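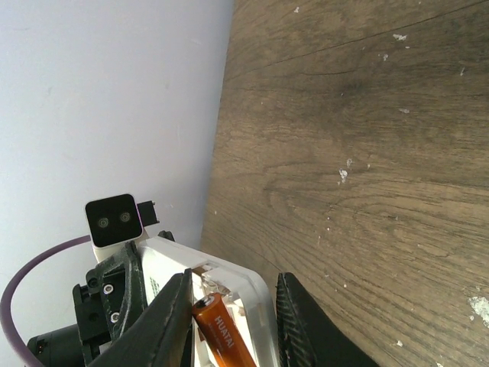
White flecks on a wood bench top: scrape, vacuum or refinish?
Workshop Surfaces > Benches and Tables

ncollado
2018-11-08
The bench top is brown wood with a strong grain, finished in Dusov hard wax oil. It stands against white painted walls, and the wood is dotted with small white flecks. The larger ones are chalky. Most lie on top of the grain, but a few have gone into the fine cracks and do not come out with a dry cloth. I put small parts down on this surface all day, batteries included, and the grit gets under everything. I want it clean without removing the oil. The top is 113 cm long, so a full refinish is possible but I would like to avoid it.

rizwan_w
Identify the material first. Put a drop of water on one fleck and wait six minutes. Joint compound softens and smears. Latex paint stays firm and can be lifted as a skin. The method depends on which one you have.

ncollado
Tested four flecks. Three smeared, one did not. So it is mostly filler with a bit of paint.

Iresha Amarasinghe
For mixed debris on an oiled top I use this order:

1. Clear the top completely. Loose parts go in a lidded box. Anything orange or brown is easy to overlook against wood, so check the strip next to the wall too.
2. Vacuum along the grain with a soft brush head. Do the flat field first, then the line where the top meets the wall, where crumbs collect. 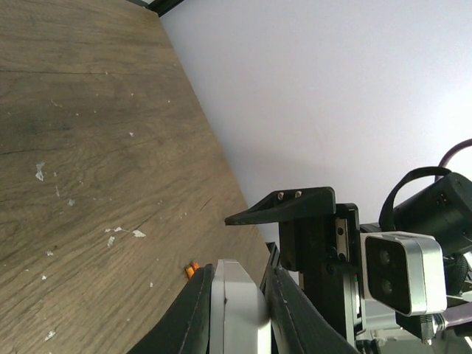 3. Lift the chips that remain with a plastic scraper. Nisell makes a thin one. Hold it nearly flat and push with the grain.
4. Wipe with a cloth wrung out until it no longer drips. Change the cloth when it turns gray.
5. Pick out the cracks with a wooden toothpick.
6. Leave overnight, then spot oil any dull areas.

rizwan_w
I disagree with step 4 while there is still filler in the cracks. Moisture turns it into paste and it sets deeper. Move step 5 ahead of it.

Iresha Amarasinghe
I have not seen that with a properly wrung cloth, but swapping the two does no harm.

tsarkar
Sand it. 180 grit, then 240, then two coats of oil. You will spend longer with the toothpick.

ncollado
Not sanding. The dust would go straight onto the rails and posts. Those are black and show everything. The worst area for crumbs is the middle of the top and toward the front, so it is not only coming off the wall behind. I plan to do the work in two passes, front half first, and leave the card and the small white block where they are until I reach them. 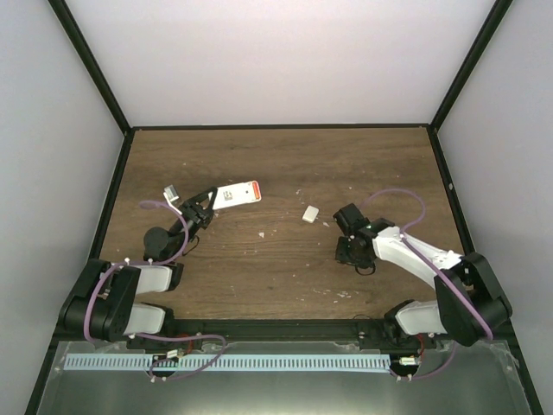 Imtiaz Debnath would take the block and the card off before starting. Crumbs sit under flat items, and dragging a card across an oiled surface with grit below it leaves hairlines that only show in low light. He had nine of them on an Ostine top after one careless wipe.

ncollado
Fair point. Both come off first.

tsarkar
If you get hairlines you will be sanding anyway. See thread 363 for grit progression on oiled tops.

rizwan_w
Hairlines in oil can be buffed with a white pad and a little fresh oil. Try that before any abrasive. Also check the wall paint at the seam with a strip of low-tack tape. If it pulls powder, seal the wall or the flecks will be back by December.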